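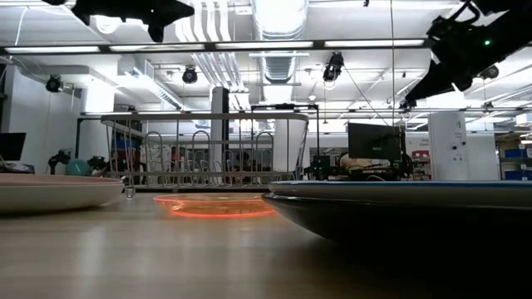
The dish rack task at the Giltano student robotics lab.

December
By a second-year student, Giltano robotics club

Every winter our club must choose a project for the Plindico student competition, and every winter the same discussion comes back. Half of the members want something which looks impressive on a stage. The other half, and I am one of them, want to put dishes in a rack. I would like to explain why I think the dishes are the better choice for learning.

Last year we prepared a dancing demo. It had 295 lines of fixed positions and it ran the same way each time. The audience was happy, and I was happy also, but after two months I could not say what I had learned. If somebody moved the table by a hand, the demo failed.

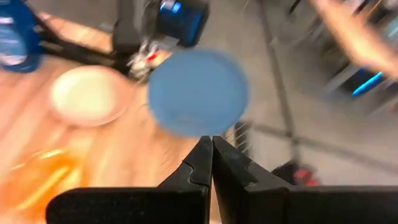 A plate is a difficult teacher. Our team, which we call Ejigu, made 54 attempts in one evening, and I wrote a note for each of them. In the notes I find questions I never met in a lecture. How should two stepped fingers with narrow tips approach something flat and round? What does the wrist camera really know when the arm is moving and a blue disc is only a soft shape with double edges? On a slide this is called "motion blur" and takes one line. For us it took over 26 hours of work.

Some teachers say that beginners need a quick success or they will leave the club. I respect this opinion - I almost left in my first year. But I stayed for the evenings when we argued about a small problem until the building closed, and the applause had little to do with it. The Gutimari prize, which many of us dream about, also asks for a written report, and it is hard to write a report about a dance. I hope the new members will vote for the dishes again.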